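Lista de revisión de casa – cambio de temporada, noviembre
Piso de Clemunley, revisa: Letay Woldemariam
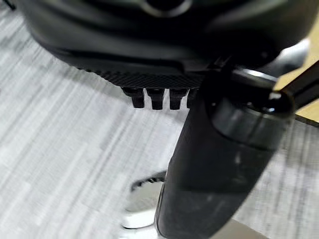 ¿Por dónde se empieza cuando toca limpieza a fondo y solo hay una tarde?
Por lo alto y lo que da calor: campana, rejillas, radiadores. El suelo al final. Armarios, otro día, de verdad.

COCINA
Filtro de la campana – MAL. Grasa de todo el verano. En remojo desde las 16:00, volver a mirar.
Goma del gas: bien, caduca el año que viene.
Detrás de la nevera: hecho. Pelusa para rellenar un cojín.
Productos bajo el fregadero: pendiente. Lejía y amoniaco en el mismo cubo, separar YA. Ya se lo dije a Eetu.
Extintor: aguja en verde. Falta colgarlo, sigue en el suelo.

BAÑO
Ventilador: funciona, hace ruido.
Moho en junta de la bañera – sí, esquina izquierda. Rascar y silicona nueva. Ventana abierta miestras se aplica.
Alfombrilla antideslizante: cambiar, ya no agarra nada.
Termo: 20 minutos purgando y sin novedad.

DORMITORIOS
Detectores de humo: 2, probados los dos. El del pasillo pita flojo, pila nueva.
Estantería alta sin anclar. Otra vez. Jarmo trae el taladro el viernes.
Colchones girados: solo el grande.
Mantas eléctricas: cable pelado en una, a la basura, no se arregla.
Ropa de verano en cajas – a medias.

SALÓN
Regleta detrás del sofá: 5 enchufes y todos ocupados, quitar la estufa de ahí. Estufa directa a la pared, siempre.
Cortinas: lavadas. Encogieron un poco, qué le vamos a hacer.
Radiadores purgados: bien. El de la ventana gotea, trapo debajo por ahora.
Velas: lejos de la cortina, por favor.

ENTRADA Y TRASTERO
Luz de la escalera: fundida, avisado Vilho Partanen.
Cajas delante de la puerta del trastero: retirar, no se puede abrir del todo.
Bote de disolvente sin tapa – punto limpio.
Escalera de mano: falta un taco de goma, no usar hasta tenerlo.

COMENTARIOS
Minttu pregunta si se puede dejar el trastero para después de fiestas. Las cajas no, lo demás si.
Comprar: pilas, silicona, alfombrilla, taco de goma.
Próxima revisión en primavera, misma hoja.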